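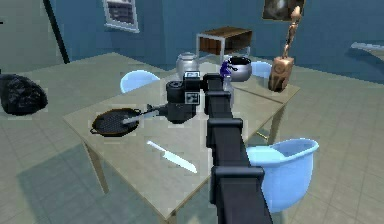

Utensil at the right side of the pan, arm camera, default render settings.

Tralora household pack: are the default renders and contacts good enough for policy evaluation?

Posted by Mackenzie Chan, 2021-03-05
Tags: simulation, evaluation, rendering, tool use

We are on a trial license of the Tralora household pack from Avudance and have to decide whether to buy. The intended use is ranking manipulation policies before any of them go on hardware. Training data comes from elsewhere, so I only care whether the ordering of policies in simulation can be trusted.

Setup so far: the dining room scene, single arm, the utensil-and-pan task. I ran 40 episodes for each of two policies through the Morais runner with the stock config. Episode limit is 300 steps. Nothing in the scene file has been edited.

Two things bother me.

First, the edges. Object outlines are stair-stepped at the default settings. It shows on the pan rim and on the near chair, and I would expect it to matter most for thin things like the gray utensil against the table. One of our policies takes its images at reduced resolution, and I can't tell how much of its error is the policy and how much is the renderer.

Second, contact. When the utensil comes down at the pan rim, some episodes give a contact force spike and the utensil then rotates in the gripper. Other episodes with nearly the same approach are clean. The success flag doesn't distinguish these cases.

What I would like to know from anyone who has used the pack for longer than a trial:

Is there an anti-aliasing setting exposed anywhere? The manual has a page for it with no content.

Are the pan and the utensil using convex hull collision shapes or something finer?

Does the second camera add anything for scoring, or is it only there for viewing? A frame from it is below.

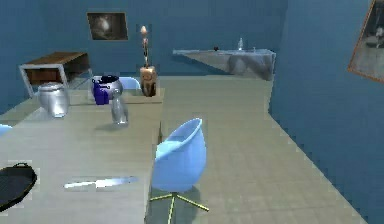

Second camera, same room. Pan and knife are at lower left.

The knife, the canister and the bottle are all left where the scene file puts them. I have not tried removing the clutter.

Jaxon Lavoie
Accepted by the poster

We have had the full license since November and use it for the same purpose. Taking your points in order.

Anti-aliasing. It exists, but it is set in the sensor block of the scene file and not in the render block, which is where everyone looks. The key is samples_per_pixel and the default is 1. Set it to 4 on the arm camera and leave the second camera alone unless a policy reads it. On our machine 4 costs a noticeable amount of time per step and 8 costs a lot more for very little visible change. If your policy downsamples, also check the filter in your own preprocessing. Nearest-neighbor resizing on top of a one-sample render is the worst combination, and we had exactly that for two weeks. Rerun both policies after the change. Do not compare new runs against old ones.

Collision shapes. The pack ships hulls for nearly everything. For the pan that means the hull closes over the inside, so the contact surface sits level with the rim and the utensil never really gets down to the cooking surface. I think this accounts for your spikes: the policy aims for a height that is inside the hull, and small differences in approach angle decide whether the utensil slides or digs in. There is a decomposed version of the pan in the extras folder, and you point the collision path at it. The visual mesh stays the same. The loop handle is still a solid lump in that version, so don't grasp through it.

The rotation in the gripper is a separate problem. Default finger friction is low and there is no torsional term. Add one. We fitted ours by holding a real turner by its end and matching the droop, which is crude but was enough to get the ordering to agree with hardware.

Success flag. It only checks the final state. Log peak contact force per episode and report it as a second column. In Morais this is a callback of 18 lines and most of that is file handling.

Second camera. Scoring does not read it. It is useful for reviewing failures, as you can see the near end of the table with the knife, and the arm camera has the arm itself across a good part of the view. Turn it off for batch runs.

On the purchase: with the pan mesh and friction fixed, our simulated ranking of four policies matched the hardware ranking on this task. On tasks with the clear bottle it did not match. I would not rank anything that depends on transparent objects with this pack.

wirkeck_user
Works fine for me on defaults. Maybe update your drivers?

R. Morland

Adding to Jaxon's post. If you move to the decomposed pan, reduce the physics step too. At the stock step size the thin pieces of the wall let the utensil through at moderate speed. Halving it was enough here.

On clutter, I would keep it. We ran one policy with the knife removed from the scene file and its success rate moved by more than I can explain from collisions, so I suspect it was using the blade as a visual landmark – pale, high contrast, always in the same place. Randomize the knife pose within a small region before you trust either number. The pack has a placement sampler, but it rejects poses by hull overlap and will be conservative near the pan.

Also ask Avudance for the evaluation-only license before you sign for the full one. It covers 18 tasks, has no asset export, and is not listed on their pricing page. You have to email sales.

Comment from Mackenzie Chan
samples_per_pixel was the missing piece, thank you. Rerunning both policies with the extras pan and the smaller step. Scene file diff to follow once the torsional friction value is settled.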